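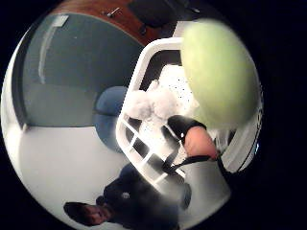

Morning, everyone. My subject is storage for soft things: costume parts, plush, fur, and the filling that goes inside them. I look after the making room at Ivelby, where we repair costumes and soft toys for small theatre groups, and most of what I have to say is about baskets. Loose stuffing is the hardest thing we keep. Put it in a white plastic basket with openings down the side and it puffs up over the rim, even when you thought you had left enough room. So the first rule on your handout is to fill to two thirds and stop.

(Pause. Ask who keeps stuffing in bags. Show of hands.)

Bags are fine for a delivery that is going straight back out. For daily use we gave them up. A bag gets torn at one corner, then it gets rolled down and pegged, then it goes under a bench. With a basket you can see what you have from across the room and you can reach in with one hand while the other holds the seam open.

Costs. The full change at Ivelby came to 358 pounds, and 199 of that was shelving. We bought 62 baskets in one order in June, all the same make, so they nest when they are empty. If you are starting small, buy 2 and see how you get on.

Next, sorting. We used to sort by show. Everything for Akpalu went in one place and everything for Erer in another, and when Erer finished its run we had a shelf of odds and ends with a dead name on it. Érica Pimentel suggested sorting by what the piece is made of, and we have stuck with that. Long fur, short fur, plain fabric, filling. Finished paws and heads are kept separately, on the upper shelves.

(Next slide.)

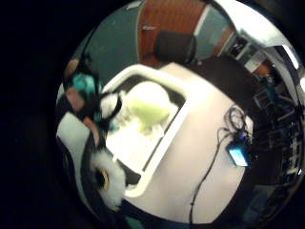

Small pieces go on the table before they go on a shelf. Lay them out on a pale surface if you have one, because dark fibres show up well against it and you can pick them off. Keep white fur away from anything black until both have been brushed. We brush with a pet slicker, short strokes, holding the base of the pile with the other hand.

Check these before anything is put away:
Seams at the base of each finger or toe.
Pads, all the way round the edge.
Eyes and buttons. Give each one a gentle tug.
Linings, turned out and aired overnight.

Anything that fails goes in the mending basket with a paper tag pinned to it. Write the fault on the tag. "Broken" is no use to the person who picks it up on Thursday.

(If short of time, skip the next part and go to labels.)

Washing. Cool water, very little soap, and press the water out with a towel. Never wring a paw. Filling can be washed but it dries in lumps and has to be teased apart by hand, so we only do it for large heads.

Labels. We print ours with Clultora, which is the stock program we already had for the paint cupboard. Masking tape and a marker will do the same job. Put the label on the short end of the basket, where it can be read when the basket is on the shelf.

Questions now, then tea. Spare handouts are by the door, and the basket supplier's details are on the back page.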